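Why I Went Back to Paper Maps

15 Feb 2023 · 5 min read · 847 shares

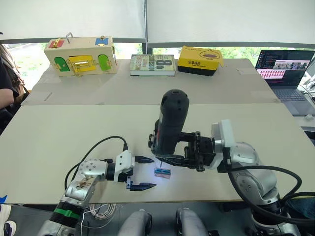

Two silver arms at a white table, cables and all.

I bought my first paper map in years at a bakery. It was in a rack by the register in Trirnbridge, between the greeting cards and a basket of day-old rolls, and I only picked it up while the woman ahead of me was paying for a cake in coins. It was a walking map of the hills behind the town. I bought it along with a cheese bun, unfolded it on a bench outside, got butter on the northern half, and spent the next 40 minutes there without once looking at my phone.

I should say that I'm no kind of outdoors person. I like a walk with a café at the end of it. For years I'd been getting by with the little blue dot, same as everyone I know, and it had done right by me. It got me to weddings. It got me out of a parking garage once when I'd truly given up. But I could drive to a place six times with that dot and still have no idea which side of the river I was on.

So that fall I made a deal with myself. For the month of September, anything within walking or driving distance would be done on paper. The phone could come along, but it had to stay in the bag.

The first week was pretty bad. I'd forgotten how much of using a map is getting ready to use it. You have to look before you go, and I mean sit down and look, with a cup of something. I missed the turn for Paulauskas (a tiny place, one store, one church, a very good pie) three times on the same morning, and when I finally got there I was so cross that I ate in the car. My husband said I should just check the phone. I said a few things about the phone.

By the second week I'd worked out that I was reading the map wrong. I was treating it like a list of turns, memorizing left, right, second left, and the moment one of those went missing I was done for. What you want are big things you can't miss. Keep the water tower on your right. If you cross the railroad you've gone too far. My grandfather gave directions like that, and it used to drive me up the wall – he'd tell you about a barn that had burned down before I was born and expect you to turn there.

Then there's folding. I have read a fair amount about folding maps since then, more than I'd like to admit, and I still can't get the big ones back to how they came. What I do now is fold them the wrong way on purpose, so the part I need is on the outside, and crease it hard. They wear through at the corners and I patch them with tape. A collector would weep. But my Trirnbridge sheet is on its third round of tape and it still opens flat on the kitchen table, butter stain and all.

The shop where I get most of mine is called Grorkero, and it's down a side street you'd never find by accident. It's half stationery and half maps, with a long counter at the back where you can spread things out. They have wide shallow drawers full of old survey sheets, the kind with every farm and well marked, and you're allowed to go through them if your hands are clean. I went in for one and came out with four. The sheet I love best has a hill on it marked 1,015 feet, with a tiny triangle at the top, and nothing else for miles. I've been up it twice now. There's a concrete post and a lot of wind.

Old sheets aren't much use for driving, I'll give you that. I followed one down what it swore was a road and ended up at a gate with a very interested horse behind it. For getting around I use the newer county maps, which cost less than lunch. The old ones I keep for evenings. You can see where the rail line ran before it was pulled up, and you can see that my street was an orchard. That explains the apple tree coming up through the neighbor's fence!

A few things I'd tell you if you fancy trying this yourself. Start with somewhere you already know, as you'll be amazed how wrong the picture in your head is. I had the whole east side of my own town turned sideways. Get a map with contour lines and learn to read those before anything else; lines close together means your legs will hurt. Mark it up in pencil. I write down where the good benches are, where the dog was loose, which café shuts early. And take a passenger if you can, one who won't panic, and let them hold it.

The longest trip I've done on paper so far was out to Firneo, on the coast, 55 miles of back roads with two sandwiches and a highlighter. I got lost once, just past a feed store, and had to ask a man mowing his lawn. He came over, wiped his hands, and went straight for the map. He found his own house on it and called his wife out to see. We stood there in the driveway for a good while, the three of us, and they showed me a better way that went along the water.

I still use the dot. I used it last night, in the rain, looking for a pharmacy, and I was glad of it. But there's a stack of folded sheets in the door of my car now, and a spare pencil, and when we've got the afternoon free I take the top one and see where it goes. Next up is the one with the big lake, as soon as I've found my tape.

600 likes · 55 comments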